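Forum Tisemcombe > Robotique collaborative > Règles et bonnes pratiques
Sujet : Postes de tri à deux bras, projet de règles communes (version soumise à avis)
Sujet épinglé

coordination_lorken
20 novembre 2021
Mesdames, Messieurs,
Le groupe de travail Lorken soumet à l'avis des membres du forum son projet de règles applicables aux tâches de tri d'objets courants dans des bacs. Le texte intégral comporte 72 articles. Les quatre dispositions suivantes appellent un examen prioritaire :
Article 8. Le plan de travail est recouvert d'un revêtement mat, uni, remplacé dès qu'il présente une déchirure.
Article 14. Chaque bac est affecté à une catégorie d'objets pour toute la durée de la série. Sa couleur figure dans la fiche de série.
Article 21. Deux bras ne déposent pas simultanément dans un même bac.
Article 33. Les objets souples munis d'un cordon font l'objet d'une consigne de préhension distincte.
Les contributions seront recueillies sur ce fil. Il est demandé de citer le numéro de l'article visé.

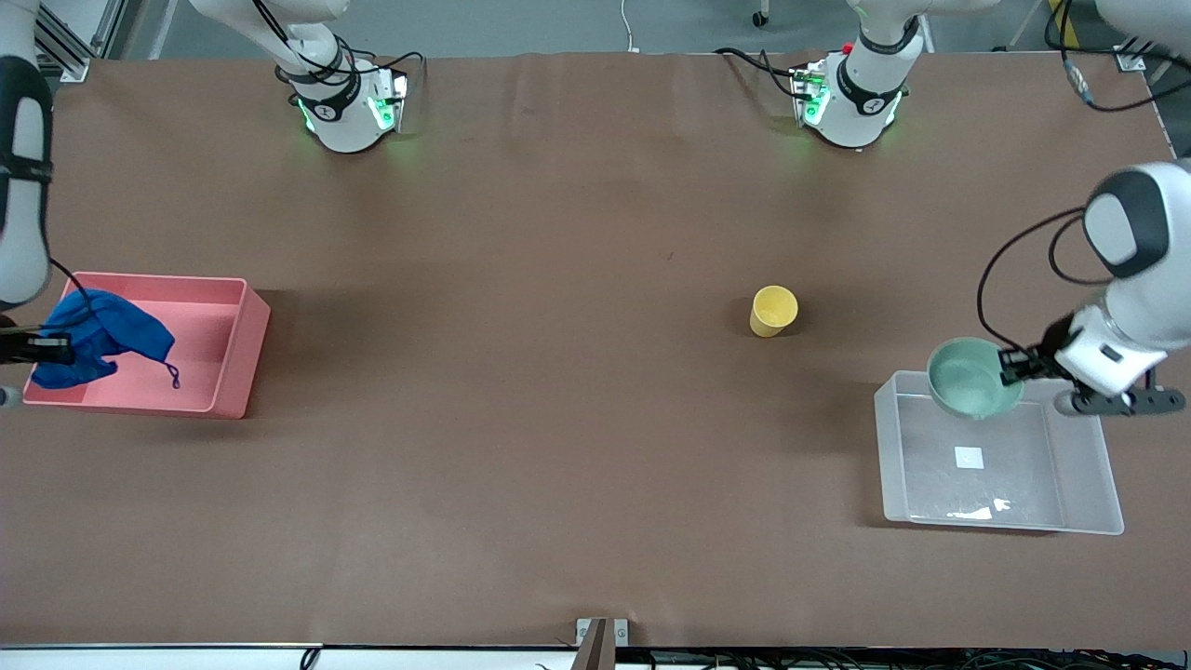 Poste à deux bras, textile au-dessus du bac rose, bol au-dessus du bac transparent.

arruda_methodes
Nous accusons réception du projet et formulons deux observations.
Sur l'article 14 : la rédaction est satisfaisante pour les bacs opaques. Elle l'est moins pour les bacs translucides, dont la teinte apparente dépend du support. Au poste représenté, le papier brun se devine à travers les parois. Nous proposons d'ajouter : « Pour un bac translucide, la fiche précise également la nature du revêtement. »
Sur l'article 21 : nous approuvons le principe. La règle devrait cependant s'étendre au survol. Un bras qui traverse l'espace situé au-dessus d'un bac occupé par l'autre bras crée le même risque de contact qu'une dépose.

atelier_erham
Erham ne partage pas l'avis précédent concernant le survol. Une interdiction générale imposerait une mise en attente à chaque croisement de trajectoires. Sur notre dernière campagne, soit 654 cycles, une telle contrainte aurait rendu la cadence convenue inatteignable. L'article 21 nous paraît suffisant en l'état, sous réserve d'une hauteur minimale de passage fixée par chaque site.
S'agissant de l'article 33, nous demandons que soit défini le terme « consigne de préhension distincte ». Nos opérateurs l'ont interprété de trois manières différentes.

coordination_lorken
Réponse à atelier_erham : la consigne visée porte sur le point de saisie et sur le traitement du cordon. Le texte pourrait être complété comme suit : « La saisie s'effectue dans la masse du tissu. Le cordon n'est pas utilisé comme point de prise. Avant toute dépose, l'opérateur s'assure que le cordon ne repose pas sur le bord du bac. »

qualite_poste4
Je souscris à cette rédaction, mais elle ne traite que de la dépose. La position du cordon avant la saisie mérite la même attention. Une boucle étendue à plat sur la table, à l'écart du tissu, reste accessible à un doigt de pince descendu trop à gauche. Il conviendrait de prévoir un contrôle depuis la vue du poignet, doigts ouverts, avant d'engager la descente.
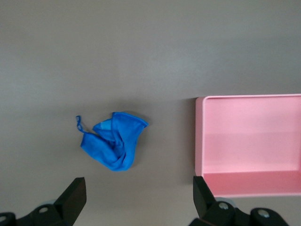

Vue au poignet, pince ouverte : le cordon forme une boucle à gauche du tissu.

arruda_methodes
La vue au poignet est utile pour ce contrôle. Elle ne saurait en revanche servir à vérifier le bac de destination, qui n'y entre ici que partiellement. Nous suggérons de dissocier les deux vérifications : cordon depuis le poignet, bac depuis la vue fixe.

atelier_erham
Deux vérifications par objet représentent une charge notable pour des séries pouvant aller jusqu'à 1000 cycles. Nous accepterions le contrôle au poignet pour les seuls objets relevant de l'article 33. La vérification du bac peut être faite une fois, à l'ouverture de la série.

qualite_poste4
Une vérification unique ne couvre pas le déplacement d'un bac en cours de série. Je maintiens ma réserve sur ce point et demande qu'elle soit consignée.

coordination_lorken
Les positions exprimées sont consignées. En l'état :
Article 14 : ajout relatif aux bacs translucides, retenu.
Article 21 : la question du survol demeure ouverte. Arruda et Erham sont invités à transmettre chacun une rédaction.
Article 33 : définition complétée, contrôle au poignet doigts ouverts, retenu pour les objets à cordon.
Fréquence de vérification des bacs : réserve de qualite_poste4 annexée au projet.
La version révisée sera mise en ligne en avril. L'article 8 n'ayant fait l'objet d'aucune observation, il est réputé accepté.

atelier_erham
Une précision sur l'article 8 : le terme « uni » exclut-il un papier légèrement froissé ou moucheté ?

coordination_lorken
Non. Le terme vise les motifs imprimés. Les plis légers sont admis tant que les objets et les bacs reposent à plat.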